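Training the Tasby policy on tape rolls, step 3

Record 80 demos first. Use both arms, and vary where the loose rolls start. Throw out any demo where a grip slips – don't try to fix it later.

Then train for 300 epochs. Check teh wrist camera feed before you start, a bumped mount ruins everyting. Our Gistedell run got 93 percent on held-out starts.

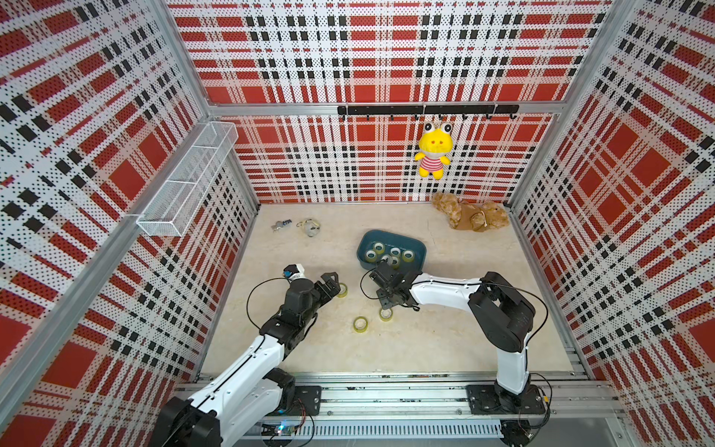 Left gripper on a roll, right one over the front of the tray.

Next: step 4, eval. Reset the rolls by hand each time.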